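Two Arms and a Square of Paper: Three Weeks With the Clirura Bench Kit

August 16, 2018

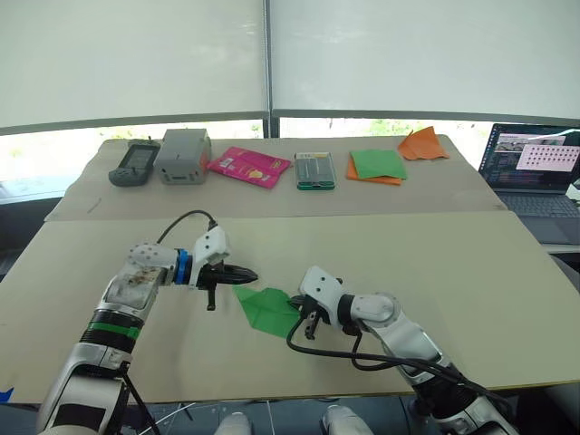 Paper is a poor material for a robot to work with. It has almost no stiffness, it slides when pushed, and once it has a crease in the wrong place the crease stays. A block or a bottle will forgive a bad approach angle. A square of craft paper records every mistake, and the next attempt has to start from a fresh sheet. For that reason folding has become a common stress test for two-arm systems, and it took up most of our time with the Clirura, the bench kit from Lerngate that starts shipping to general customers in September.

The Clirura is sold as a package. The buyer gets a matched pair of arms, two parallel grippers with interchangeable fingers, a head camera, a control box and a software license for one workstation. The table is the buyer's problem. Lerngate's manual asks for a flat, matte surface in a neutral color and recommends plain cardboard, which costs next to nothing, cuts down glare from windows and can be replaced when it wears. It also has a little give. Fingers that come down two or three millimeters too low will dent it and carry on, where a hard top would trip the force limit and stop the arm.

Setup took us most of a day. Mounting the arms is simple enough, and the bases bolt down with hardware included in the box. Calibrating the camera to the arms is slower. The routine moves each gripper through a series of 30 poses, and the camera must hold a clear view of the fingertips in every one. Ours failed twice on strong daylight from behind the bench. The manual mentions lighting in one sentence on a page about cable lengths, and it deserves a section of its own.

Cable routing is the weakest part of the hardware. The gripper lines run outside the arm and are held by clips, with enough slack left over to allow full wrist rotation. That slack hangs. In wide motions it is harmless, but in close work over a light object a drooping cable can brush the part and shift it. We rerouted ours once and added hook-and-loop straps, which helped. An internal cable path would be better, and Lerngate says only that it is under review.

The grippers themselves are good. The pointed fingers supplied as standard can get under the edge of a single sheet lying flat, provided the sheet has some lift at a corner or an old fold to work against. With a perfectly flat new sheet the success rate drops. Opening and closing are quick, and position feedback is consistent from one cycle to the next. Grip force is set in software on a scale that has no units – an odd choice for a product aimed at labs. We had to make our own table of settings against a spring scale before the numbers meant anything.

Skills are taught by demonstration. The operator guides the arms through a task many times, the software stores each run, and a policy is trained from the set. For a basic diagonal fold we recorded 811 runs over nine working days. The software's own checker rejected a small share of them for dropped camera data or for joint limits reached in mid-motion, and 774 went into training. The rejection report is clear and lists a cause for each run, a feature that several more expensive systems lack.

Training on the supplied workstation image took 22 hours. The resulting policy was able to pick up an edge, carry it across and press the fold on most attempts, as long as the sheet started near the middle of the bench and within a modest range of angles. Moving the starting point toward either arm's base made results worse. So did a change of paper weight. Neither outcome is unusual for this class of system, but Lerngate's brochure speaks of "any sheet, any position," and buyers should not plan around that line.

The second arm earns its cost in this kind of job. One arm can hold the sheet while the other works, and the software handles the shared space between them with a collision margin that can be set by the user. At the default margin the arms are cautious and will stop short of each other over a small part. We cut the margin in half for folding and saw no contact between the grippers in any of the runs that followed. The lower setting needs an administrator password, a sensible precaution.

For comparison we also spent a few days with the Cundgate Joseph, which sells for slightly less and targets the same buyers. Joseph has longer reach and tidier cabling. Its grippers are wider and cannot get hold of thin material without an optional finger set, and its recording software saves both arms as separate files that must be lined up by hand afterward. For moving boxed goods, or for loading fixtures, Joseph is the easier machine to live with. For thin and flexible parts the Clirura is ahead by a clear distance.

Support was mixed. Lerngate answered our calibration question within a day and sent a revised pose list that solved the daylight problem. A question about replacing fingertips went unanswered for a week. The tips are a wear item – ours showed rounding at the points by the end of the loan – and the company has not yet published a price for spares. Any lab planning steady use should get that price in writing before ordering.

The housings mark easily. White shells look clean in a catalog, and after a period of hand-guided teaching they pick up grime around the places where operators grab them. Isopropyl alcohol on a soft cloth removes most of it. The manual warns against solvent near the joint rings, and we kept clear of them.

The review unit ran software version 1.3. Lerngate has said that version 1.4 will add physical units to the force scale and a second calibration routine with fewer poses. Kits ordered before the September release will receive the update at no charge, along with a printed copy of the revised manual.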